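Sulstead Village Hall Users' Group
Minutes of meeting held 15th August, small meeting room

Present: 7 members. Apologies: two. Quorate.

1. Last minutes
Agreed. One correction – hire rate for the main hall is 14 an hour, not 17.

2. Roof
Trurex came out, gutter on the car park side needs replacing. Quote is 140 for the gutter, 77 for the flashing. Flashing can wait. Agreed to go ahead with gutter only.

3. Heating
Timer still wrong. Dolel say the part is on order. No date given. Chase again before the autumn bookings start. If not fixed by then, ask for the call-out fee back.

4. Bookings
Evenings nearly full. Clash between choir and badminton – choir to move to the back room untill January. Keys must go back in the box, not through the letterbox.

5. Car park
Complaints about vans blocking the gate. New sign needed. Wording to be agreed by email.

6. Kitchen
Lưu supper club would like a regular monthly slot. Agreed, same rate as other groups. Users to wash up, put away and wipe down tables. Cupboard labels have come off, need redoing. Tea towels – bring your own.

7. AOB
Noticeboard out of date agian. Old posters to come down. Piano tuning carried over to next meeting.

Meeting closed. Next meeting date to be circulated. 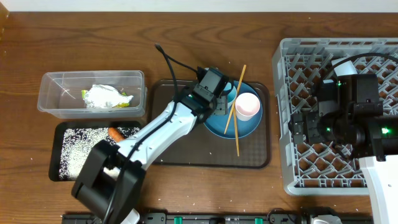
Tray with tableware and grey dish rack on the table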